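Chapter 7
From Detection to Motion

In Chapter 6 we wrote a detector that returns a label and a position for each item on a table. A position alone does not move an arm. The software still has to choose an item, choose a point above it, and find a path that leaves the neighboring items alone.

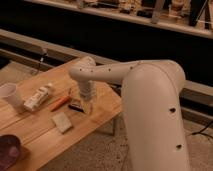
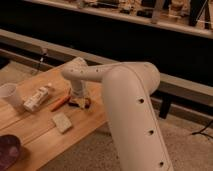 Figure 7.1 The arm with its gripper pointed down over a small item on the table, in two arrangements. A cup, a carton or box, and a pale beige block share the tabletop in both.

We will build this software in three layers. The perception layer keeps a list of items and updates it from each new camera image. The planner reads that list and produces a target pose for the gripper. The controller turns the pose into joint commands and sends them at a fixed rate, which is 100 Hz in all the code for this chapter.

The layers run at different speeds. Our detector needs over 60 milliseconds per image, so the controller will send several commands before the list changes. Section 7.2 covers how to timestamp the list and when to reject an old entry.

The exercises use Petus, the planning library installed in Chapter 2. Readers who skipped that chapter should go back and run the setup test before continuing.

7.1 Coordinate Frames

The detector reports positions in the camera frame, and the planner works in the base frame of the arm. We start with the transform between them.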